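Learning Center > Earth and Land > How Roads Are Made

How Roads Are Made

Reading time: 4 minutes

A road may look like a single flat strip, but it is built in layers. Before any work begins, engineers study the land. They learn where the ground is soft, where water collects and how steep the hills are. When a hill stands close to a river, the road often has to follow the narrow space between them.
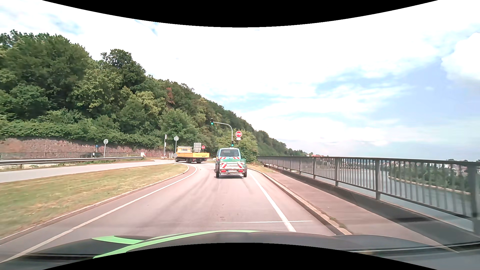
What Lies Under the Surface

The bottom layer is soil that heavy rollers have pressed until it is firm. Crushed stone is spread on top. The stone carries the weight of cars and trucks, and it lets rainwater drain away. The last layer is often asphalt, a mixture of small stones, sand and a sticky black material called bitumen. Asphalt is laid hot and becomes hard as it cools.

The color of a road depends largely on its stones. Gray stones give a gray road, while red stones can give a pink or reddish one.

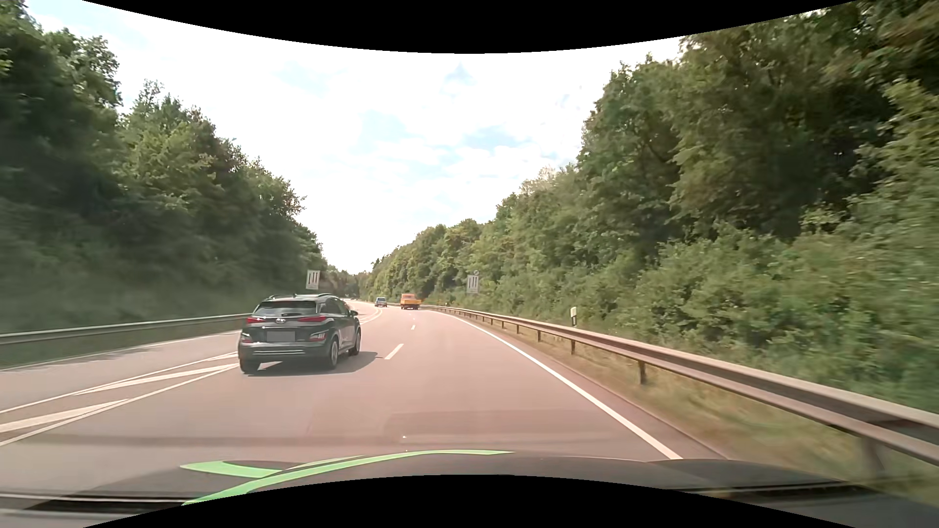 Areeba Virk

Roads also need a shape that helps them stay dry. Many are slightly higher in the middle than at the sides — this slope is called the camber. Rain runs down it into ditches or drains. Water that stays on a road can enter small cracks. In January, when nights are cold in many places, the water may freeze, expand and make the cracks wider. Over time, a crack can become a pothole.

Lines and Edges

When the surface is ready, lines are painted on it. Tiny glass beads are often added to the paint so that the lines shine in headlights at night. Dashed lines and solid lines have different meanings, and drivers must learn them all.
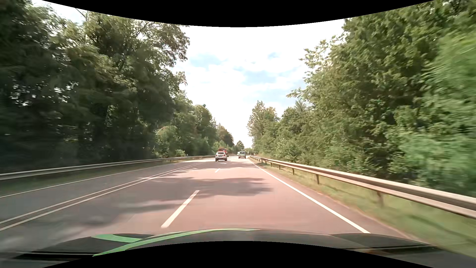 Dashes separate two lanes going the same way.

Last updated: 2025-02-25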